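Work diary, March. Rules for the simulated wrist view

Started at 8:20. The only item for today was the draft acceptance rules for simulated runs, section 4, wrist view. Sosina Wubshet wants it readable by people who did not build the Runen room, so I cut most of the shorthand from the last version and began again from the clauses themselves.

Clause 4.1, start pose. The old text said the arm must begin "in a neutral pose." Three of us read that three different ways last month. New text: joint values are written to the log before the first command, and the jaws are open with nothing between them. The second half can be checked by eye from a still. The first half cannot, and the draft now says so.
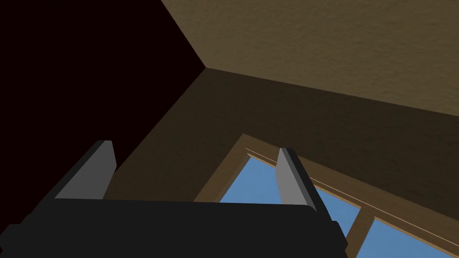 Clause 4.2, out-of-work views. A run may contain stretches where the wrist view shows only walls, ceiling or window. The old rule threw these runs out. I argued against that in the Ollance review and still do. Dropping them hides bad wrist angles from whoever reads the set later. New text: keep the run, tag the stretch, and do not count it toward task time. A run with over 100 tagged steps in a row goes to a second reader. The limit is a guess until we have the Murnard numbers to compare.

Clause 4.3, step length. Every run is capped at 1000 steps. A run that reaches the cap is recorded as "capped," never as "failed," unless the log shows a fault code. Sosina asked whether the cap should depend on the task. I said no for this version. One cap is easier to audit.

Clause 4.4, random seed. Seed goes in the header, in plain digits. I used 666 as the test seed and the checker accepted it, then rejected the same value with a trailing space. Correct behavior, poor error message. Filed it.

Lunch at the desk. Read the Thorlacius notes on shading. They set a minimum brightness for every surface in view, which I think is too strict for a room with one dark side. Our wording asks only that the finger pads stand out from whatever is behind them. Dark regions are allowed, but the reader has to record them as "dark, not identified" and must not guess whether they are an edge, a gap or the side of something. I added the same line for shadows: a shadow may be used to judge the direction of the light, not the distance to the surface.
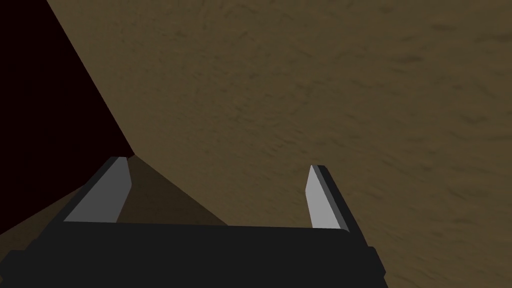 Open points, 4:45 p.m.

1. The definition of "open jaws" needs a value from the log. By eye is fine for triage only.
2. Clause 4.2 and clause 4.3 conflict when a tagged stretch runs into the cap. Sosina prefers that 4.3 wins. I have no objection but want it written down.
3. The checker message for the seed field.
4. Section 5 still refers to the old clause numbers. Fix before the draft goes to Ollance.

Sent version 2 to Sosina at 5:10. Left the Thorlacius wording in the margin in case she wants it back.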